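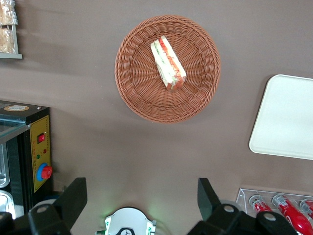
One wrapped sandwich, one wicker basket.

Filed under: Farm Visits, Grassland
2024-12-04
By Malsha Haque

I've been putting off writing up the Prastach open day because I couldn't decide how grumpy to be about it. It was back in July and my notes have a coffee ring through the middle, so I may as well get on with it.

For anyone who hasn't had the flyers, Prastach is a sheep and beef farm of 1165 acres that has gone over to what the owners call long-rest grazing. Cattle go in tall grass, stay a short time, and don't come back for ages. Jelle Hoekstra runs it and he is a good talker. I liked him. I also noticed that every field we walked through was on the south side of the lane, and when Azra Vidmar asked to see the north side we were told the trailer couldn't get up there. My neighbor's trailer would have managed it.

The grass we did see was good. Thick at the bottom, plenty of clover, and the spade went in without anybody having to jump on it. But we'd had a wet June, and my own grass was good too, and I had done nothing clever to it at all. I asked what those same fields looked like in a dry year and got a long answer about root depth that never reached the dry year.

The numbers talk

After the walk we sat in the barn and Janaka Wickramasinghe from Kivero took us through the costs. Kivero sells the herbal seed mix, so take that how you like. His slides had fertilizer spending going down to nothing over 17 months, and I believe that part, as you just stop buying it. What I wanted was the other column. How many fewer cattle is the place carrying? How many hours go on moving fence? Ashraful Khondokar, who keeps sucklers a few miles from me, put the fence question twice and was told it "becomes part of your routine." So does milking, and people expect to be paid for that.

There was one useful slide, on calf weights at weaning. They'd dropped a bit in the first season and come back up by the third. He moved past it fast, and I'd have happily spent the whole hour on it. 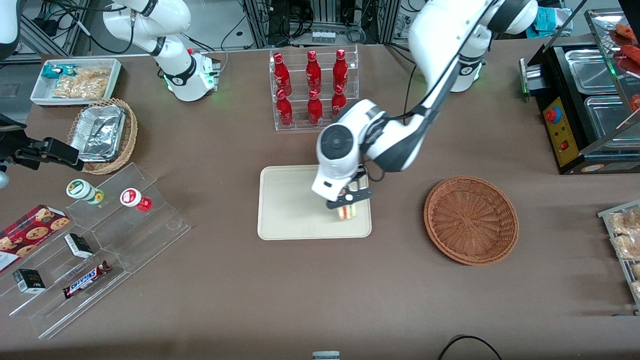 What I'd take home

I did buy some of the Joly clover from the seed table, enough for 3 acres, which is my wettest piece and can't get much worse. I didn't sign up for the Gruller fencing package. The reels are nicely made and wind in smoothly, but at 2000 dollars for the starter kit I'll keep swearing at my old ones.

Would I go again? Probably, if they held it in February and started on the north side. Jelle said he'd think about a winter walk, and I've written to remind him. No reply yet, but it's been a bad fall for everyone and I haven't answered half my own mail either.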